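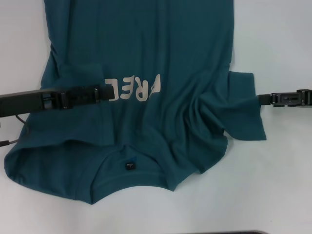 Photo: Rafail Gavalas

July 1, 2019

So I've gone and done it, I've stopped buying clothes until September. Well, new clothes. Well, mostly. Let me explain how I got here and then you can all tell me in the comments that I'll crack by next week (my sister already has).

It started with the move. When we packed up the old flat I found I owned enough T-shirts to dress a five-a-side league, and I still wore the same four. There were ones from gigs, ones from jobs I left years ago, one from a charity run I signed up for and then slept through. A couple still had the tags on! I'd paid 60 quid for a linen shirt in a sale, hung it up with great ceremony, and never once taken it out because it needs ironing and I don't iron. I think I knew that when I bought it.

Anyway, I put the lot on the bed and got stuck in. I'd read all the advice about holding each thing and asking yourself how you feel, and mostly I felt hungry. What worked better for me was asking whether I'd put it on tomorrow morning if everything else was in the wash. If I pulled a face, out it went. Old T-shirts were the hardest, mind. They go so soft, and the print starts to crack, and that's exactly when I like them best. I kept more of those than I should have.

The good stuff went on Ballura, the selling app everyone at work goes on about. I made 100 pounds in the first fortnight and got very full of myself, then spent most of it on postage bags, tape and, er, a jacket. From Ballura. I'm counting that as recycling. A word of warning if you try it: people will offer you a pound for a coat and then ask if you can post it today. I've learnt to let those messages sit until I've had a cup of tea.

What didn't sell I took down to the Givel shop by the station, and they were lovely about it, even though I turned up with far too many bags and blocked the door. They told me they can pass on worn-out things for rags as well, so long as you bag them separately and write it on the outside. I had no idea! I'd been putting holey socks in the bin for years.

Then there's the mending. I can sew on a button and that's where my talents end, so I took two pairs of jeans and a winter coat to Mrs Pawłowska, who does alterations above the bakery in Skikent. The coat has a new lining and the jeans have come back with patches so neat I keep showing people my knees. It cost less than one new pair would have, and I got a cheese bun on the way out. I've asked if she'd teach me to do a hem. She looked at my button and said she'd think about it.

Things I already miss: popping in "just for a look" at lunchtime, new socks, parcels. I do miss parcels. Rafail says I should post myself something I already own, and I'm not ruling it out.

Next job is the shoe cupboard, which I'm putting off. If anyone knows how to get the smell of damp out of canvas pumps without wrecking them, please say. I've tried bicarb and all I got was white carpet.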